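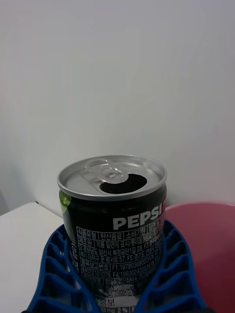
I quit drinking soda at my desk on the first of November and kept a list for the months after. Posting it in pieces.

Before that I was buying mine from the machine on the second floor at Otier, where I do billing. One after lunch, one on the drive home. The drive home one was the hard one to drop.

Week one was headaches. I had read they would last two days. Mine lasted 6. I took them as a sign I'd been getting more caffeine than I thought.

I tried swapping in sparkling water. The store on Marinho Street sells a brand called Hetik, plain or lime. The plain is fine. The lime tastes like a candle smells.

What worked better was tea in a thermos. Black tea, no sugar, made at home before work. By ten it's the right temperature and it's still warm at three.

I added up what I'd spent on soda in the year before, going by my card statements. $451. That leaves out anything I paid for with coins, so the real number is higher.

Some of that money went to a new front tire and a tune-up for my bike. The rest went to groceries, as far as I can tell.

People keep asking if I lost weight. 4 pounds, and most of that came back over the holidays. I sleep better, though. I used to be up until one most nights and now I'm out by eleven.

I didn't quit completely. I still have one at the movies or with pizza – a small one, cold, and I drink it slowly. It tastes sweeter than I remember.

The dentist did not notice any difference. I asked.

If you're thinking of doing this, pick a slow week at work. I started during month-end closing and was short with everyone on the floor.

Next thing on the list is the vending machine pretzels. I haven't set a date for those.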